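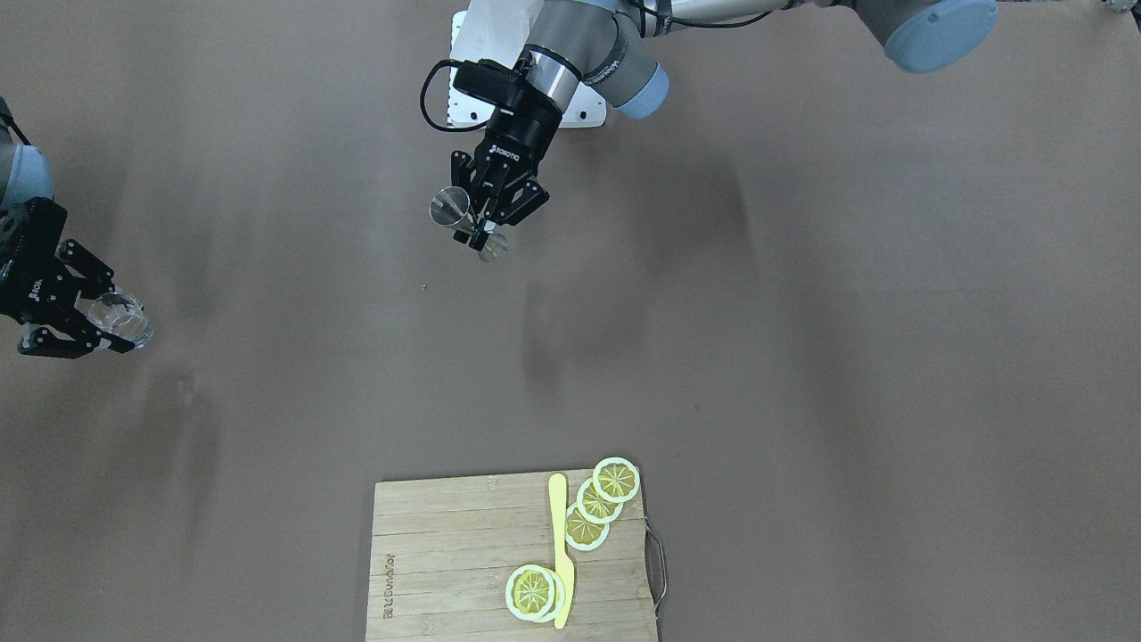
Eldana Adugna had hardly sat down before she asked that we start with the lemonade task, and since she had driven in from Dullska for it we were glad to let her go first. Her worry was that we have been grading episodes by how tidy they look on playback, and that a tidy episode can still teach the wrong thing. She would like the group to settle what counts as a good example before anyone records another batch.

Minutes of the Pandov demonstration group, 1/6/23
In the chair: Kári Hedegaard
Notes of the previous meeting were taken as read, with one spelling fixed.

1. Lemonade task

Kári thanked Eldana for opening, and thanked everyone else for putting up with the heating in the Porkham room, which will be looked at. He gave the current total, 1,326 episodes kept across all tasks, and said he was very pleased with it, though he agreed with Eldana that the total by itself tells us little.

There was a long and friendly talk about the glassware. With the measuring cup in the left gripper and the drinking glass in the right, both of them clear, the overhead view has very little to go on apart from highlights and reflections. One operator said she loses the rim of the glass on her screen and ends up steering by the fingers. Another said he does just the same and had been a little embarrassed to bring it up. Kári said please do bring these things up, it is the most useful thing anyone can do here.

It was asked whether we should switch to colored cups. Eldana was against it. People have clear glasses in their kitchens, and if we leave them out now we will only have to come back for them later. She did think it would be fair to record a smaller set with colored cups alongside, so that we can tell a grasping problem from a seeing problem. Agreed, with the colored set kept under its own task name so the two don't get mixed.

We then spent longer than planned on the tilt. Some operators turn the cup in one slow sweep, and others go in small steps with a pause after each. Both are allowed under the present instructions. Kári read the instructions out loud and had to admit they say only "tilt as needed," which he wrote himself. After some discussion it was agreed that both styles stay in, but that pauses longer than 3 seconds are to be flagged by the operator at the end of the episode. Eldana will look at whether the flagged ones hurt training before we throw anything away.

2. Board, knife and slices

The cutting board and the yellow plastic knife stay as part of the setup, along with the lemon slices. The question was how much to move them. Kozma, our first task, taught us that if everything starts in the same spot the policy learns the spot – and nothing much else. Kári would like the board shifted and the slices laid out again after every 10 episodes. A few people felt this was a lot of fuss in the middle of a good run, when you have your hands warmed up and don't want to stop. Kári said he sympathized, having felt the same way himself all through May, but he would still like it done.

Overlapping slices came up too. Eldana asked that we keep some layouts where the slices lie over one another and some where they are well apart, and that nobody straighten them out to be helpful. The setup sheet will say so.

3. Failed episodes

At present a dropped or badly missed grasp is deleted on the spot. Eldana asked very nicely, for the second meeting in a row, that this stop. A miss followed by a recovery is worth a great deal to her, and she would rather sort through too much than too little. Agreed. From now on operators mark the episode as failed or recovered and leave it in place. Anything unsafe still ends the episode straight away, as before.

There was a question about whether failed episodes count toward an operator's total. They do. Kári apologized that this had not been clear, and said no one should feel they have to rush.

4. Shift length

Sessions with both arms are more tiring than sessions with one, and the later episodes show it. We will try a limit of 2 hours at the controls with a proper break in between, and see how people feel.

Actions

Kári: rewrite the tilt wording and the setup sheet, add the failed and recovered marks to the recording menu, ask about the heating.
Eldana: compare flagged and unflagged episodes, choose cups for the colored set.
All operators: leave misses in, flag long pauses, move the board on schedule.

The next meeting will be at Dullska, to save Eldana the drive.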